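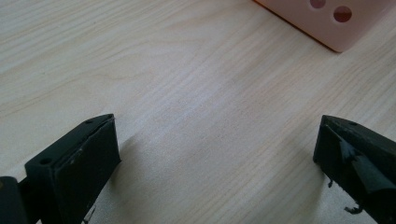

A tabletop in the activity room at Vundell Library, with a pink plastic block at one corner.

Search news
Search
All topics

Activity room reopens at Vundell Library with new tables

Reading time: 4 minutes

The activity room on the ground floor of Vundell Library reopened to the public on Saturday, October 23, 2021, following the replacement of all its tables and a rearrangement of its storage. The room is used for children's sessions, adult craft classes and private study, and had been closed while the work was carried out.

The new tables have a pale wood-grain laminate finish. They replace a mixed set of older tables, several of which had been moved to the library from the former Tetau Road annexe and were of different heights. Pushed together, the old tables left a step between one top and the next, and staff had received regular comments from users about work sliding or catching at the joins. All the new tables are of one height and can be placed end to end for larger groups.

Joyce Muriithi, library manager, said that the condition of the tables had been raised in the user survey carried out in February. "The surface was the matter people wrote to us about most often. They mentioned old glue, ink and cuts from craft knives, and parents told us that small children could not build on a table that rocked. We are grateful to everyone who took the trouble to reply."

The survey received over 40 written replies concerning the activity room. Other subjects raised included the lighting near the door, the lack of coat hooks at a child's height and the difficulty of finding particular materials in the cupboards. Coat hooks have now been fitted. The lighting will be considered as part of the library's general maintenance programme next year.

Choice of finish

The library asked three suppliers to provide sample tops, which were left in the entrance hall for visitors to examine. A plain white finish, a dark brown finish and the pale wood grain were offered. The white was considered too bright under direct light by several of those who commented, and the dark brown showed chalk and dust. The pale finish was selected, and the order was placed with Vasiliauskas, which also supplied the reading desks on the first floor.

Damian Żak, who supervised the installation on behalf of the library service, stated that the table edges had been specified with rounded corners and that the legs could be adjusted to suit the floor, which slopes slightly towards the courtyard. The tables were levelled individually after delivery. The old tables that remained sound have been passed to the Onden allotment society for use in its potting shed, and the remainder have been sent for recycling.

Storage and materials

The cupboards along the rear wall have been emptied, cleaned and relabelled. Paper, card and textiles are now kept on the left, and plastic and wooden items on the right. Materials intended for children under five are on the lower shelves. Scissors, craft knives and adhesives are held in a locked drawer and are issued by the member of staff on duty.

Eglė Lepik, children's librarian, said that the former arrangement had grown up over many years and was familiar only to those who used it daily. "A visiting group leader would open four doors to find the crayons. We have tried to put things where a person new to the room would look for them first. Some items have been withdrawn, mostly puzzles with missing pieces and felt pens that had dried out."

Users are asked to return materials to the shelf from which they were taken. Items left on the tables at the end of a session will be put away by staff before the next booking. Any article found to be damaged should be handed in at the enquiry desk and should not be placed back in the cupboard.

Using the tables

The following conditions apply to all sessions in the room:

Cutting mats must be used for any work with a blade.
Paint, clay and glue may be used only on a protective cover. Covers are available from the enquiry desk.
Hot drinks must have a lid.
Tables may be moved by group leaders but should be lifted, and must not be dragged across the floor.
Surfaces should be wiped with the cloths provided. Scouring pads and solvent cleaners are not permitted.

Opening hours and booking

The activity room is open during normal library hours. It may be booked by local groups for sessions of up to 2 hours, and the maximum number of persons in the room at any time is 30. Children under the age of 12 must be accompanied by an adult. When no booking is in place, the room may be used for private study without prior arrangement.

Bookings made before the closure have been carried forward and do not need to be renewed. Group leaders who have changed their contact details are asked to inform the library. Bookings for the spring term will be accepted at the enquiry desk or by telephone, and will be dealt with in the order in which they are received.

Heino Kuusk, who leads the model-making group, said that members had met in a corner of the reference section during the work and were pleased to return. "We are grateful for the corner, but there was no space to leave anything out while it set. A level table makes a considerable difference to us. The colour is also helpful, as small dark parts can be found again when they are dropped."

The weekly building session for families will resume in its usual place in the timetable, together with the embroidery class. Līga Org, who teaches embroidery, has asked members to bring their own hoops, as those held by the library are to be replaced.

Comments on the new layout may be left in the box beside the enquiry desk. They will be reviewed by the library manager at the end of the spring term, when a decision will also be taken on whether further chairs are required.

Contact the library news desk | Accessibility | Copyright Vundell Library Service 2021 | Back to top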